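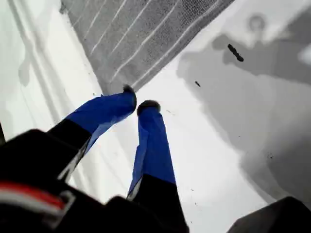
灰色网布桌垫能不能一直铺在白桌面上,不收起来?
可以一直铺着,每周掀开擦一次桌面就够了。

Magagula 推出 Esmont 网纹桌垫:灰底,细白线,别无新意

家居织物品牌 Magagula 宣布,旗下 Esmont 系列网纹桌垫自12月起在线上商店及合作门店发售。产品为长条形,灰色网面,表面有几道平行的细白线。公司内部曾为这几道白线开过四次会,会议纪要比说明书长得多,经各方同意不予公开。

Esmont 面向的是家里或工作室有一张白桌子的人。白桌子在商店里很好看,搬回家以后,人们才开始认真了解茶渍、圆珠笔油和猫。多数用户随后会买一块桌布,把白桌子整个盖住,这就让人有点想不通当初为什么要多花钱买白色的。Esmont 只盖住一条,其余的白仍然归您欣赏,也归您擦。

“我们收到过很多来信,希望桌垫能有花。”Magagula 产品负责人 Seo-ah Nam 表示,“我们读了每一封,然后做了灰色。”她补充说,灰色与白色桌面之间的边线足够清楚,桌子摆没摆正,一眼就能看出来。试用者里有一位为此重新挪了三次家具,最后发现歪的是墙。

关于网面

网布用细密的小孔织成,液体洒上去会往下走,这一点我们在包装背面写得很明白,因为上一代产品的包装没有写。请不要指望它挡住一整杯咖啡。它的用处是让杯底、笔筒、剪刀和小零件不直接在桌面上滑来滑去,拿起来的时候也安静一些。灰尘和面包屑会留在孔里,拎到窗外抖一抖即可,楼下有人晾衣服时请稍等。

细白线除了好看(存在争议),还可以当作对齐的参照。裁纸、叠布、排列小件的时候,顺着线放,东西会显得有条理。线与线之间的距离没有按厘米设计,请勿用来量窗帘。已经有人量了,客服部对那幅窗帘的长度深表遗憾。

关于铺法

打开包装后,先把桌垫平放半天,折痕会自己松下去一些。急着用的话,可以反向卷起,放一顿饭的时间再摊开。不建议熨烫。产品组的 Tamunoemi Onuoha 替大家熨过一次,样品目前挂在办公室门口,形状接近一片海苔。

横铺、竖铺都可以,斜着铺也行。本公司对斜铺没有意见。试用期间斜铺的人比预想的多,问起来,都说本来是铺直的。

随附的白色薄衬膜可以垫在下面,也可以不用。衬膜带一点光泽,容易起皱,起皱以后不影响使用,只影响心情。若您打算在桌上做手工、分拣小件或者涂胶水,建议留着它;若您只是吃早饭,建议把它叠好放进抽屉,和其他“以后会用到”的东西放在一起。

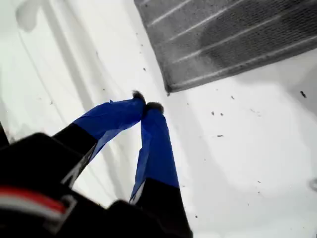 本页最后修改:12月

规格与价格

Esmont 网纹桌垫首批共336条,分两种宽度,颜色只有灰色。较窄的一款售价37元,较宽的一款价格以门店标签为准,标签目前还在印。每条附白色衬膜一张、说明书一页。说明书正面是铺法,背面是空白,供您记购物清单。

桌垫自购买之日起保修12个月,范围包括脱线、开边和白线褪色。以下情况不在保修范围之内:被剪成杯垫,被宠物据为己有,以及“看久了觉得有点灰”。最后一项在上一代产品的退货理由中排名第一,我们尊重这种感受,但它确实是灰的。

清洗

冷水手洗,中性洗涤剂,平铺晾干。机洗请装网袋,说得更直白一点,是把一块网布装进另一块网布里。不要拧。晾的时候如果夹夹子,夹子印会保留一段时间,位置通常刚好在客人坐的那一侧。

衬膜用湿布擦就行,不要放进洗衣机。

门店与配送

合作零售商 Darkis 将在店内设一张白色样桌,供顾客现场摆弄。桌上可以放自己的物品,包、钥匙、杯子都欢迎,走的时候请记得拿。上一代样品展示结束后,Darkis 的失物柜里多出十一把雨伞和一副假牙,其中雨伞已全部领回。

线上订单由 Anton 配送,卷装发货,不折叠。纸筒可以退回门店重复使用,也可以留给孩子当望远镜,后一种用法的回收率目前为零。

较宽的一款预计稍晚到货。原因是第一批的白线织偏了,偏得非常整齐,质检时险些通过。这批货已改作公司内部的窗台垫,员工反映良好,主要因为免费。

关于下一步

有零售商询问是否会推出白色版本。我们认真考虑过在白桌面上铺白桌垫这件事,样品也做了出来,放在会议室桌上,第二天保洁人员和两位经理都没有找到它。该项目暂缓。

深灰色版本正在讨论。浅灰派和深灰派各占会议桌一边,目前尚能一起吃午饭。有进展时会在本页更新。

关于 Magagula

Magagula 设计并销售家用桌垫、抽屉衬布和收纳布品,产品以耐用、好洗和不太引人注意为目标。最后一项我们做得尤其成功,经常有老顾客来信询问我们是否还在营业。我们还在。

媒体如需样品,请与 Seo-ah Nam 联系,并注明桌面的颜色和宽度。样品用后无需归还,抖干净就好。产品清洗及保养方面的问题由 Tamunoemi Onuoha 答复,熨烫方面的问题也由他答复。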